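Packing Up the Music Room on Sisside Lane
Gallery, June 2018
Text by Mieke Cuypers

My sister and I shared the music room for many years, first as children and later with our own children, who came for lessons and stayed to play on the floor. This month we packed it. The house is going to a new family, the Jansens, and they would like to have the room as a bedroom. I promised several people who learned to play there that I would put something on this page, so they can see how it went.

I should say first that it was never only a music room. It was also the room for wrapping presents, for sorting the mail, for drying raincoats and for every toy that had no other place. When I opened the door on the first morning I stood there with my coffee and did not know on which side to begin. My sister said to begin with the table, and so we did.

The table

We cleared the table many times in these days, and each time it was full again before lunch. Everything that had to be decided came there first. The checked cloth stayed on it until the end. My niece did not allow us to take it away, and it is also true that the table under it has a lot of scratches from the years when we used it for cutting.

The rule was simple. One box open at a time, and when the box is full it is closed, and then it goes to the hall. I learned this rule from an old neighbor who moved house 7 times. With more than one box open you walk from one to the other with a thing in your hand, and in the evening all of them are half full.
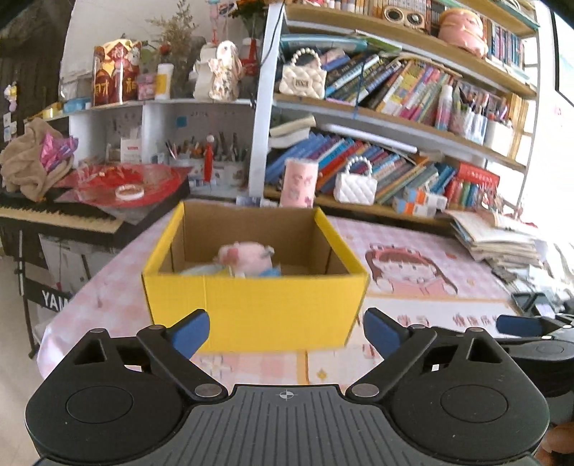
The children had their own boxes, and I did not interfere very much with those. I only asked that the soft toys go together and the hard toys go together. A soft toy can go in the corner of nearly any box, and it protects what is next to it, so in the end I borrowed a few of them for my cups. They all came back to their owners.

My sister prefers a colored box for the children's things. I was against it in the beginning, because a used brown box from the supermarket costs nothing. But I must admit that in the hall, between so many brown boxes, you find the yellow one at once.

The keyboard

The keyboard was the last big thing to leave. For as long as I remember, people put things on it. My mother scolded us for this, and then she put her own shopping bag on it. During the packing it was the same story. Wrapping material, a piece of cloth, some foil from a present, all of it arrived on the keyboard, and we lifted it off again when one of the children wanted to play a last song.

If you have to move a keyboard, take off the stand first and keep the screws in a small bag, and tape the bag to the stand. Write on the bag what it is. I found in one drawer a bag with 5 screws and no name on it, and I still do not know what they belong to. I have taken them with me to the new apartment, just to be sure.

For the keys we used an old bed sheet, folded double, and after that a blanket. The power cable travels in the same blanket.

The papers

The papers took more time than everything else together. There was sheet music, there were instruction booklets for machines we do not have anymore, there were school drawings, and there was a complete set of programs from the summer concerts in Derora, where our little group played every year until my father became ill. I counted the sheet music before I gave it away, for the music school wanted to know the number: 265 pieces, and many of them with pencil marks from our teacher. Her favorite word was "slower."

I made one pile to keep, one for the school and one for recycling. The pile to keep was much too high. My sister went through it again in the evening, without asking me, and she was right to do it. From the booklets we kept only the one for the keyboard.

If you were a student in this room and you miss a book, please write to me. Some of the books have a name inside and those I have put apart in a folder. Until now I have found the owners of only a few.

Cloths, foil and ribbon

I did not expect to find so much wrapping material. My mother saved all of it, also the small pieces, and she ironed the paper when it was not too wrinkled. We used a good part of it for packing the glasses and the picture frames. The shiny foil is not so useful for this, it slides away, but the children made crowns from it and wore them the whole afternoon.

The tape must have its own place. Ours did not, and I think we spent one hour of each day looking for it.

What goes where

The children's boxes went with my sister to Trerer, where they have a dry attic. The sheet music is with the music school. The table will stay in the house, as the Jansens asked for it, scratches included. The keyboard is now in my living room, next to the window, and for the moment there is only a plant on it.

At the sale in the garden we received 1125 in total, and after we paid for the van we gave the rest to the summer concerts. Thank you to everyone who came, and especially to those who carried a lamp home on the bus.

I will add the old concert programs to this page when I have scanned them. It goes slowly, as I can only do it in the evenings, and the first years are printed on very thin paper.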